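## 4. Equipment planning and budget

### 4.1 What was to be bought

The plan in this section was prepared for the Ovport site, where small goods are put on open shelves and taken from them by hand. The site wanted to know which equipment must be bought before a two-armed robot can take over part of this work, and in which order the money should be spent. We did not start from the robot. We started from the shelf, the bins and the floor, and we asked for each of them whether it could stay as it is.

The first budget draft, made in October, had only one large line for the robot and one small line for "accessories." This division is common in the plans that we have read, and in our case it was not useful. The accessories line included hands, spare fingers, cables, inserts, bins and changes to the shelving, and these things have very different lifetimes. A shelf can serve for many years. A finger cover on a hand may be changed several times in one year. We therefore divided the budget into 4 groups: arms and body, hands, fixtures, and consumable parts.

### 4.2 Offers and selection

Offers were requested from Illen and Iwasaki for the arms and body, and from Padow for the hands. Each supplier received the same short document with the shelf heights, the floor type and a list of the goods. Iwasaki offered a lower price for the complete machine, but the service visits were charged separately. Illen included the service for the first year. When the visits were added, the difference between the two offers became small, and the decision was made on the delivery time, which was 30 days in the case of Illen.

For the hands, the choice was between a simple gripper with two fingers and a hand with many joints. The simple gripper is cheaper and easier to repair. However, the site has goods of many shapes, and with the gripper it would be necessary to buy a special holder for almost every product. We calculated both cases. The many-jointed hand was more expensive on the day of purchase and less expensive over the whole planning period, under the condition that one spare hand is kept in stock. A spare hand was not in the first draft. We consider this the most serious mistake of that draft, because a robot which waits for a hand does no work and still costs money.

### 4.3 Fixtures and shelving

The fixtures group received less attention from the suppliers than from us. None of the offers mentioned shelving. Still, the height of the shelf edge decides how far the arms must reach, and the spacing of the goods decides whether the fingers can go between them. Changes of this kind are cheap if they are made before the order and expensive afterwards. 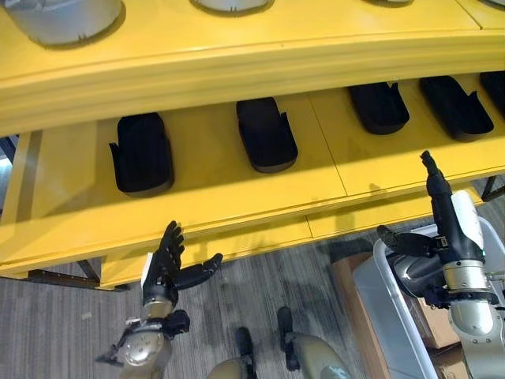 *Figure 4. Two robot arms with many-fingered hands at a yellow two-tier shelving unit with black foam inserts on the lower shelf.*

For the fixtures we reserved 2977 dollars. The sum covers foam parts, bins and small corrections to the shelves, and it does not cover labor. We recommend that labor is written as its own line, even when the work is done by the site's own staff. In our experience these hours are easily forgotten, and later they appear as a delay and not as a cost.

Floor covering was also discussed. A change of the floor was not included in the plan, as the price would depend on the size of the area and this was still open. If the area is made larger, the question must be asked again.

### 4.4 Order of spending

The purchases were placed in a fixed order. The fixtures come first, then the hands, and the arms and body are ordered when the shelf layout is accepted. The consumable parts are bought last, in a small quantity, and the quantity is corrected after the first period of use. The version of the budget used in this paper is the one of 12/1/25. Prices in later offers may be different, in particular for the hands, where Padow has announced a new price list without giving the values.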